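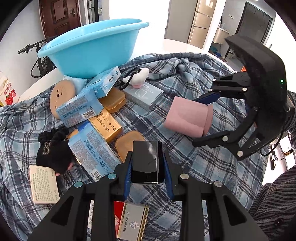 D. Widmer
Student, second year, Jarnusik Technical College, Jeven

Working rules for recordings with hand-held grippers
Project report, Nollora group

1. Purpose of the work

Our group makes recordings of simple house tasks, which are later used to teach a robot arm. The main task in this report is packing: things that lie on a round table have to go into a plastic basin. The person holds one gripper in each hand.

When I joined the project in March, there were 836 recordings in the folder and no written rules. Each person worked in a personal way, and the notes were in three different notebooks. My task was to write one set of rules, test it with the group, and report which rules were followed and which were not.

2. How the rules were made

I first watched a part of the old recordings and wrote down every reason why one of them could not be used. The most common reason was the start. Many people began to move before both grippers were open and still, and then it is difficult to say where the task begins. The second reason was that an object had been touched by hand in the middle of the recording. After this I wrote a first version with 20 rules. The group said it was too long to remember, and I agree with them.

3. The rules we kept

Start and end. Both grippers are open and do not move for 2 seconds before the first grasp, and again after the last one.

Length. One recording should take about 30 seconds. If the person needs more time, the task is divided.

Objects. The table should look like a table at home. Boxes, cartons and soft packs may lie over each other, and the cloth does not have to be smooth. Nothing sharp and no open liquid is allowed.

Grasping. The object is held between the two pads and not pushed with the back of the gripper. If it falls, the person picks it up again with the gripper and continues. A fall is marked in the notes, but the recording is not deleted.

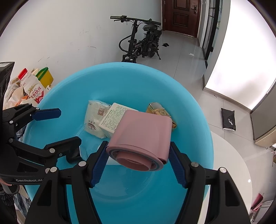

The second gripper has to stay where it does not block the way into the basin. We discussed this rule for a long time. Some people wanted it to be outside the basin at all times, but this is not natural when two hands work together, so the final text says only that the grippers must not touch each other.

Persons. Faces should not be recorded. Sleeves and clothes are accepted. Anybody who lives or works in the room is asked before we start, and can say no also afterwards. In that case the recording is removed from every copy.

4. Results and problems

The rule about the start was learned quickly. The rule about notes was not. People forgot to mark the falls, mostly at the end of a long session, and I did the same. A short form on paper beside the table helped a little.

I also could not solve how to describe the objects. One person writes "box" and another writes "carton" for the same thing. A fixed word list is needed, and the next student in the group will take over this part. The current version of the rules is in the Nollora folder, together with the form.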